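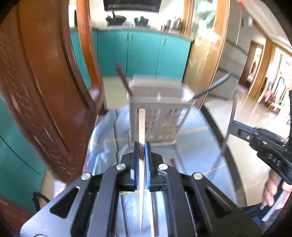 Since the trial began the sorting has gone faster on paper and slower in the wrists, one of the packers wrote on the back of the last check sheet, and would the next inspection please look at the people as well as the tools. The comments column has been made wider for this round.

Kuster > Site safety > Checklists > Hand-held gripper stations

Last updated: Fri 20 July

Covers the cutlery sorting stations at Kuster, where staff pick up sticks with a hand-held gripper and place them in a basket. The recordings go to Ciltico for the automatic sorter due in August. Form 1211, to be filled in by the shift lead.

1. Table and cloth
Cloth lies flat where the basket stands: NO
Comment: Wrinkles catch the thin ends of the chopsticks. Smooth out before each run. Clips ordered from Gurnitz.

2. Basket
No cracks or sharp points on the rim: YES
Basket stays put when a stick is dropped in: YES
Comment: Long sticks lean well out over the corners. Keep faces back when reaching across.

3. Grippers
Pivot screws tight, both sides: YES
Pads clean and firmly fixed: YES
Comment: One pad was lifting on Monday and has been replaced.

4. Two people at one table
Enough elbow room: PARTLY
Comment: Handles knock together when both reach for the basket. Staff have agreed to take turns. This costs time and the target of 200 picks a session has not been changed to allow for it. Raised with the office.

5. Hands and wrists
Break taken after each session: PARTLY
Staff may swap to other work on request: YES
Comment: 2 reports of sore thumbs. Both now on labelling until the end of the week.

6. Floor and walkways
Route to the door clear: YES
Comment: None.

7. Changes to jobs
Staff told what happens in August: NO
Comment: People are asking whether evening hours will be cut once the sorter is in. The Zundon site kept its hours but moved the sorters to loading and checking, with two days' training. We have nothing in writing for here. Please do not sign this item off until we do.

Result: pass with actions on items 1, 4, 5 and 7. Next check in 7 days.

Questions to the Kuster site safety desk | © Kuster | Back to top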